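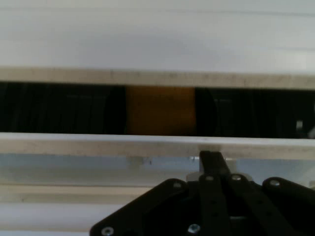

Minutes, Ernham tenants' group, September meeting, started late. First item was the storage fee. The management company, Plusness, wants 300 a year per household for use of the shared shelving downstairs. Damián Pacheco asked what the money would buy and was told "upkeep." He doubted it. Dust and dark flecks along a beige rail, with things sitting in the slot below it, one of them orange, did not look to him like a service anyone should pay extra for. The Plusness letter promises "regular cleaning" but gives no schedule. Agreed to ask for one in writing before any fee is discussed again.

Item 2. Heating. The letter says last winter's overspend was 2,013 and blames "tenant habits." No meter readings were attached. Several people said they had heard this before — same wording, different year. Mrs. Ibarra moved that we not accept the figure until we see the bills. Carried, 2 against.

Item 3. Cunska Street entrance. The door closer has been reported 4 times. Plusness says a part is on order. The meeting noted that the part was also on order in spring. Damián to call again and write down who he speaks to.

Item 4. Sunday quiet hours. Proposal to start them earlier. Long discussion, mostly over who would enforce it. No vote taken.

Any other business: a request for a second key to the bike room. Deferred.

Closed at 9:10 p.m.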